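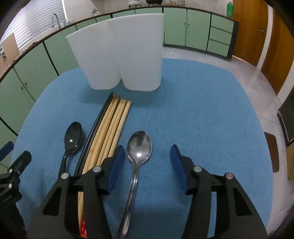 A member in the Seltier building wrote on June 8, 2024:

> Can we please settle what goes in the drawer and what goes in the box? I went down to the kitchen to lay up for the noodle lunch and the chopsticks were in with the teaspoons, the soup spoons were in with the whisk, and the cups were stacked so tightly that I had to run them under the tap to get them apart. I would also like to know if we are keeping the disposable ones. There is a carton on the top shelf that says 3000 pairs and it has been opened at both ends.
>
> I don't mind doing the sorting but I don't want to do it and then find it has all been put back the old way.

Thanks for this. I have put off answering until I had been through the drawers myself, which I did after the lunch was cleared. I'll take your points in order.

Drawer or box. The drawer to the left of the sink is for everyday metal cutlery only. The box with the clip lid is for chopsticks and anything else that comes out for a shared meal. It lives in the lower green cupboard by the table. If you find a chopstick in the drawer, put it in the box. If you find a teaspoon in the box, the same thing the other way round.

Chopsticks. We have the black ones and the pale wooden ones with the red pattern at the end. They don't need separate compartments but they do need pairing up before they go away, and the quickest way is to lay them all out side by side on the blue table with the ends level. Any odd one is then easy to see. Please don't make up a pair from a black and a wooden. They may look close enough in length but they feel different in the hand and people swap them back halfway through eating. Odd ones can go in the jar on the windowsill. The gardening group uses them for labels.

The wooden ones should not be left standing in water. Wash them, dry them with a cloth and leave them flat on the rack for a bit before the lid goes on. We lost a good many in March to mould because the box was shut up damp.

Spoons. The black spoons belong with the chopsticks and the metal ones belong in the drawer. When laying up, one of each on the table is enough for people to see what there is, and the rest can stay by the hob. Please keep the black ones away from the bottom of the pans. One has already gone soft at the tip and I have thrown it out.

Cups. The white plastic ones are for cold drinks. I know they get used for soup when we run short of bowls, and I would like that to stop. As for the stacking, 6 high is the limit, and if they have only just been washed then stand them side by side on the table until they are dry inside. I have not had one stick since I started doing that.

The carton. It came from Ahonen when they cleared their stockroom and I don't think anyone asked for it. There are far fewer than 3000 pairs left, but still more than we will ever get through. Plavano have offered to take them for their street party and will collect. I suggest we keep 2 packets for days when the washing up has not been done and let the rest go. If anyone objects, reply to the list before the end of the month.

Money. I spent £17 on a second box with a clip lid, a drying rack and a new washing-up brush. The receipt is in the folder. The second box is for serving things, meaning the ladles, the tongs and the big slotted spoon that never fits anywhere.

On your last point, about it all being put back the old way, I have stuck a list inside the cupboard door. It is short and says what I have said here with less grumbling. Anyone from Atum who uses the kitchen in the evenings should have a look at it as well, as they are not all on this list and will not have seen this message.

The table wants wiping after every meal, by the way, and only with the soft cloth. The green scourer leaves marks on the blue.

If you are still willing to do the sorting, the serving things are the part I didn't get to. They are in a washing-up bowl under the sink.

--
Kitchen list, Atum and Seltier
To change how you receive messages, reply with the word DIGEST in the subject line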